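Living Upstairs From Yourself: Heat, Light and Noise in a Mezzanine Workroom
Final report, Interior Environments studio
Tülin Canpolat
2018-03-11 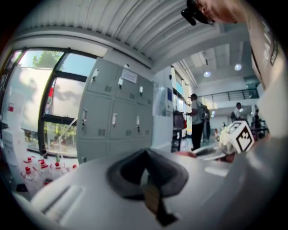

I picked the workroom at Reinholz for this project for the same reason most of the studio picked their sites: I already had a key. Four semesters of sitting under that ceiling had left me with opinions, and the assignment asked for evidence, so I spent the term trying to make the two meet.

1. The room

The workroom has two halves that don't get along. One half has a low ceiling of white corrugated metal, with the ribs left showing. In the other half the ceiling jumps up and goes flat, with round lights in it and a mezzanine with a dark metal railing. There is also a large black-framed window with trees outside, and everybody who tours the building falls in love with it. They do not tour the building at four in the afternoon.

The plans list the floor area, mezzanine included, as 2,198 square feet. Of that, 368 square feet is the mezzanine, where the good chairs are.

2. What I wanted to find out

My original question was "Is the room comfortable?" My adviser wrote "for whom, where, and doing what" in the margin and handed it back. The revised version asks three things. How different is the temperature upstairs and downstairs? How much does daylight change between the window and the back wall? And why can a person on the mezzanine hear a private conversation at the door better than the people having it?

3. Method

I used two Vustside temperature loggers, one taped under a downstairs table and one zip-tied to the mezzanine railing at seated height. The light meter was a Flirero that belongs to the department and reads in lux when it feels like it. I took readings at five spots on a line running away from the window, in the morning, at noon and late in the afternoon, on both clear and cloudy days.

For sound I had no proper equipment. I read the same paragraph from the Dreltutham boiler manual in a normal voice at the door while a classmate sat in different places and wrote down what she heard. By the end of October she could recite the section on pressure valves.

4. Results

Heat. The mezzanine was warmer on every day I logged. On cloudy days the gap was small enough that most people wouldn't notice it. On clear ones it kept growing until late afternoon, and the railing logger was still reading high after the sun had gone. The room heater is controlled by a thermostat downstairs, which does its job for downstairs and has no interest in anyone else.

Light. The target I was given for desk work was 300 lux. Next to the window on a clear day I got over 2,000, and at the back wall with the lights off I never reached the target at all. Turning the lights on fixed the back wall. It did nothing for the people near the glass, who had too much already and had started building little forts out of binders.

Sound. Under the metal, speech from the door was loud but smeared, and my listener missed a lot of consonants. On the mezzanine she got nearly every word. My guess is that the hard, ribbed surface scatters sound under the low part while the flat ceiling bounces it back to the upper level fairly cleanly. I say guess because one reader and one listener do not make an acoustics study, and I was asked to remove the word "prove" from my draft in two places.

5. Recommendations

Put a second temperature sensor on the mezzanine and let the heater listen to both. Hang a light-colored roller shade on the window, one that can come down partway, because a full blackout would lose the trees and start a riot. Wire the lights in two groups so the back can be on while the front is off. At present one switch runs everything.

For the noise, I'd try fabric panels on the wall facing the railing before anyone spends money on the ceiling. A rug would also help and would be gone within a week.

6. Problems with the work

The railing logger fell off once and spent a weekend on the floor, so those days are left out. My cloudy readings outnumber the clear ones, which probably makes the room look better than it is. I also did not measure summer, when by all accounts the mezzanine is used mainly for drying things.

The loggers went back in their boxes on Friday. The zip tie is still on the railing and I will cut it off before the final review.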